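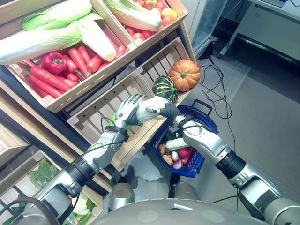
Skelside open day, March 2023 - floor safety checklist for the grocery demo, with comments

I have walked plenty of open day floors and this is the first one where I had to remind myself to look at the floor! The grocery demo at Skelside is a joy to inspect, and I went through it with the list below before the doors opened and again while it was running. The robot stands right up close to the tilted produce display, and with a blue plastic basket held by the handle in one hand, its arms take up a lot of space at the height where a child's head would be. So most of my comments are about distance. The rest are about cables, as usual.

Site: Skelside, demo hall, grocery corner
Demo run by: Okafor team
Inspected by: Marcus Schumacher
Expected visitors: 111
Result: pass, with 2 items to close before the first group

1. Visitor line marked on floor
OK. Tape is down and easy to see. It's a good bright color and it goes all the way along the front. Please keep bags and strollers behind it too.

2. Arm reach clear of visitor line
OK. Checked with both arms stretched out as far as the operator could send them. There is a generous gap, and I'm very happy with it. Don't let anyone talk you into moving the tape closer for a better view - the view is great from where it is.

3. Emergency stop tested
OK. Tested with the arm raised and again with it lowered. Second operator also tested it, so both people on shift have now pressed it themselves. I wish every booth did this.

4. Emergency stop within reach of operator at all times
OK. During the first run the operator stepped away to greet a guest and the button stayed on the chair. We talked about it, and on the second run it stayed in hand the whole time.

5. Cables on floor
OPEN. Black cables are tangled on the gray floor beside the display. They need to be straightened, pulled together and covered before anyone walks through on that side. Cable covers are in the Wosix storage room, left-hand shelf.

6. Cables on robot
OK. Followed the ones on the left arm by hand with the power off. No pinching, no worn spots. Look again at lunch.

7. Display stable
OK. Pushed it from the front and from both ends. The wood is smooth, no splinters that I could find.

8. Stock safe to handle and drop
OK. All the vegetables are artificial, so no juice on the floor and nothing to go bad by the afternoon. The napa cabbages fooled me from a few steps away. If a tomato does roll off, leave it until the run is over. Nobody reaches in while the arms are powered.

9. Basket load
OK. Turnips or onions (we couldn't agree which), potatoes, a pepper and so on are fine. The Okafor limit for the demo is 16 items and I'd like that written on the operator card.

10. Basket handle and hand
OK. Handle checked for cracks, none found. A spare basket would be good to have.

11. Refrigerator next to display
OK with a note. The front is glass, so keep the arm moves on the display side as programmed. No visitors standing beside it.

12. Walkways and exits
OPEN. Side exit was blocked by two folded tables. Move them out, and leave the space free all day.

13. Briefing for visitors
OK. Short, friendly and clear. I loved the part where the guide asks the kids to pick what goes in the basket next - it keeps them looking at the guide and standing still, too. Please add one sentence about staying behind the tape when the robot stops moving. A paused robot still has power.

14. Staff on the floor
OK. One operator, one guide. For the Erkusia school group I would add a third person at the end of the line.

Items 5 and 12 go back to Okafor. Call me when they're done and I'll come over and sign - and I'd like to watch another run while I'm there.

M. Schumacher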